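Two-arm gift bag packing: project report
Rorik student group, Lendivholm
Written by Damian Gisler

Task

Our group chose gift bag packing because the parts are cheap and none of them behave the same way twice. The arms have to pick up soft items from a table and put them into an upright paper bag without knocking it over. We called the setup Grarnell, after the first program we wrote for it.

Setup

Both arms are bolted to the rail at the front of the cell and each has a small white mount on the wrist. The patterned walls stayed the same for the whole project. We drove the arms by hand for every recorded run and used the recordings to train the controller. We had 41 usable runs by the end of July.

Picking up the sweets

The sweet packets were the first items we tried. A full packet slides out if the fingers close on the flat middle, so we grip the crumpled part near the top and lower it from straight above the opening. The left arm did most of this work – the right arm waits with its gripper open, facing the bag. 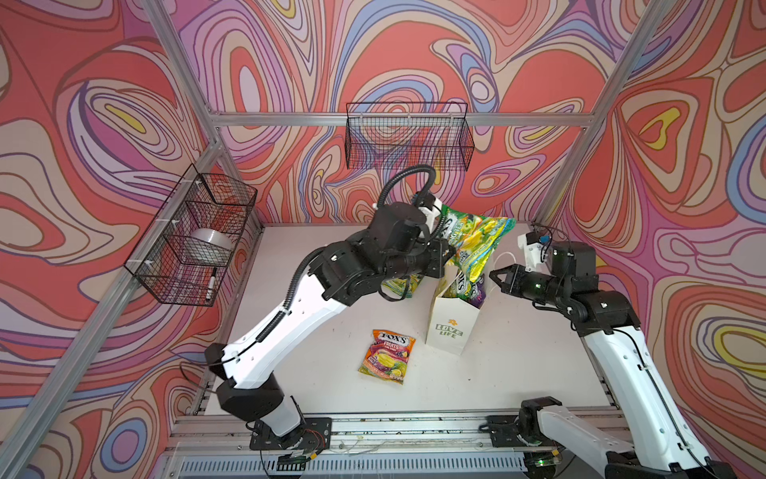 Lurdes Bettencourt thought we should have started with boxes and left soft packets for the second term, as a box gives the same grip every time and we would have found our timing faults sooner. She may be right. We lost 2 weeks to a delay between the arms that we had put down to bad grips.

Handling the bag

Paper bags were harder than the sweets. If the gripper closes on a side wall and then moves sideways, the whole bag turns. We had better results taking hold of the edge of the paper and keeping that arm still. The wrist camera helps here, as it shows the fingers and the paper edge at close range. Handles are still a problem when they hang across the opening.
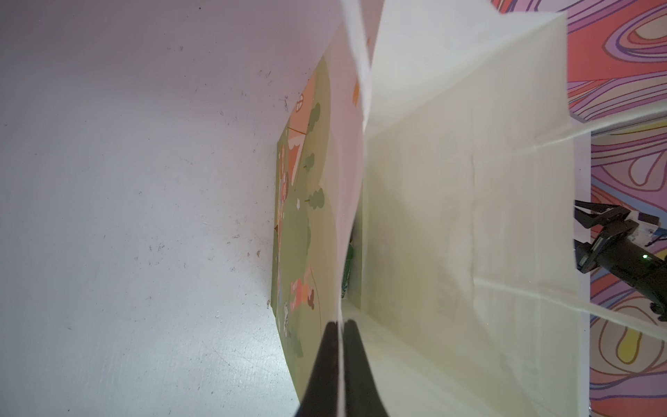

Next steps

Keskinen has asked for the recordings in one folder with the failed runs kept in. We also want to try a heavier bag and slow the release to 500 milliseconds.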